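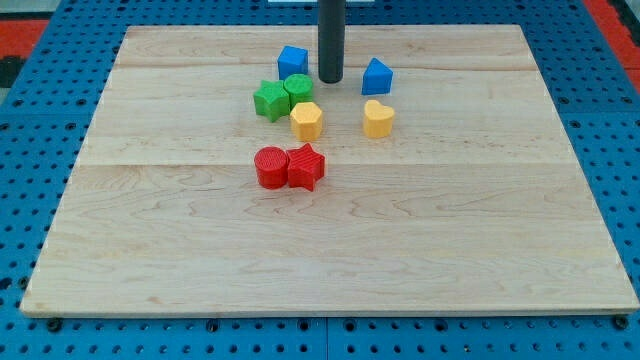
El tablero de arce con las piezas de colores, sobre la mesa azul perforada.

28 de marzo de 2020

Llevo días queriendo escribir sobre el presupuesto del rincón del robot y por fin tengo los números más o menos en orden (más menos que más, pero vamos). Varios me habéis preguntado por correo cuánto cuesta montar algo así en casa, y la respuesta corta es que depende muchísimo de lo que ya tengas. La larga es esta entrada, así que poneos un café.

Me puse un tope de 2000 euros para todo lo que no fuera el brazo. El brazo es un Vetano de segunda mano que compré el año pasado y que ya conté aquí en su día, con foto de la furgoneta y todo. De esos 2000 llevo gastados 1538, y estoy contentísima, porque en la primera hoja de cálculo me salía una cifra que me daba vergüenza enseñar.

La partida más gorda ha sido la mesa. Estuve a punto de aprovechar un escritorio viejo, pero cada vez que el brazo frenaba fuerte temblaba hasta la lámpara. Al final pedí una estructura a Trillard, que tardó una barbaridad en llegar pero pesa como un muerto, y encima puse paneles perforados azules. ¡Qué maravilla los agujeros! Puedo fijar casi cualquier cosa, quitarla y volver a ponerla en el mismo sitio sin medir otra vez. Si tuviera que recomendar una sola compra de toda la lista, sería esa.

El tablero de madera salió baratísimo en comparación. Lo encontré en Negri, una tienda de restos que me pilla de camino al trabajo, y me costó 66 euros, que para arce en tablas encoladas me pareció un regalo. Tiene sus vetas y alguna mota oscura. Una amiga me decía que lo pintara de blanco para ayudar a la visión artificial, y puede que algún día le haga caso, pero de momento me gusta demasiado como está. El azul, el verde y el rojo destacan mucho encima de la madera clara. El amarillo es otra historia: es un tono mantequilla muy suave, y si volviera a elegir pediría uno más chillón.

Las piezas son dos por color: cubo y prisma triangular en azul, estrella y cilindro en verde, hexágono y corazón en amarillo, cilindro y estrella en rojo. Que se repitan formas en colores distintos viene muy bien para los ejercicios de "acerca la estrella roja al corazón" y cosas por el estilo. Quiero imprimir otro juego, y una bobina de filamento está ya en la lista.

En la punta llevo una varilla cilíndrica gris oscuro, nada de pinzas. Aquí es donde más he ahorrado. Miré una pinza eléctrica de Grandton preciosa, la tuve en el carrito una semana entera y la quité. Para empujar bloques por un tablero no la necesito, y con un cilindro de punta redondeada hay muchísimo que aprender: por qué lado entras, cuándo se te gira la pieza, qué haces cuando dos están pegadas. ¡Se me pasan las tardes volando!

Lo que me queda por comprar, por orden de ganas:

Una luz difusa regulable. Ahora dependo demasiado de la ventana.
Filamento, lo dicho.
Una segunda cámara, si encuentro alguna a buen precio.
Canaletas para los cables. Me da una pereza tremenda gastar dinero en canaletas, pero ya toca.

También apunto lo que se me olvidó presupuestar, por si a alguien le sirve: los portes (9 euros por aquí, otro tanto por allá, y acaban sumando), tornillería de repuesto y una regleta decente. Yo ahora reservo una línea de "tonterías" en la hoja desde el principio y la relleno sin culpa.

Con lo que sobra del tope no me llega para la pinza, ya lo he mirado. Voy a dejar que pase la primavera, a ver si para entonces sigo pensando en ella. Si alguno tiene una en casa y quiere contarme qué tal, los comentarios están abiertos, y en la próxima entrada subo la hoja de cálculo limpia para que la copiéis.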